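Dundden Bimanual Handling Project
Progress report to Narkeck, December
Section 3: Stoppages and safety

3.1 Summary

Work on the two-arm cell continued through the period, with one unplanned stoppage. The left arm dropped out of coordinated mode during a joint approach and held position while the right arm kept moving. The right arm traveled a short distance on its own before the operator pressed the stop. There was no injury and no damage to either gripper. The event is logged as fault 556.

Of the 555 runs planned for the period, 500 were completed before the stoppage. The rest are carried over.

3.2 Task affected

The fault occurred on the framed-clock task, in which both grippers close in on one object from opposite sides. Clearance between the fingertips is small by design, and a loss of coordination matters more on this task than on any other in the set.

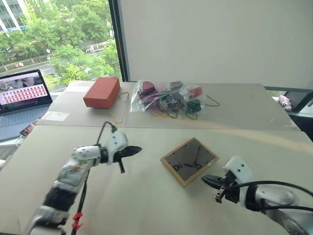
Figure 1. Both arms at the framed clock, grippers closed.

3.3 Cause

The controller log shows the left wrist channel missing 2352 consecutive status messages. The connector at the wrist was found partly unseated. Pētersons, who supply the harness, examined it and attribute the movement to cable tension at full reach. We agree with that finding.

A second weakness was in our own software. Loss of status on one arm stopped that arm only -- the other was free to finish its commanded move. This should have been caught in the original hazard review and was not.

3.4 Corrective action

The connector has been reseated and fitted with a locking collar. The Drovora supervisor layer now halts both arms when either one stops reporting. The change was tested by pulling the left connector at low speed, with the arms apart and then with the fingertips close together. Both arms halted each time.
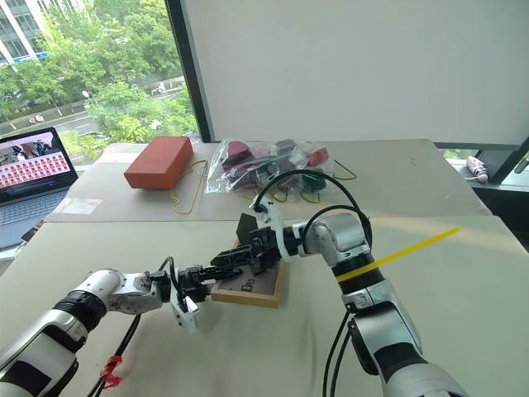
3.5 Open items

Full-speed testing of the halt is not done. Until it is, close-approach tasks stay at reduced speed with an operator at the stop. The harness on the right arm is the same part and will get the same collar. The revised hazard review will be sent to Narkeck with the next report. No change to the budget is requested.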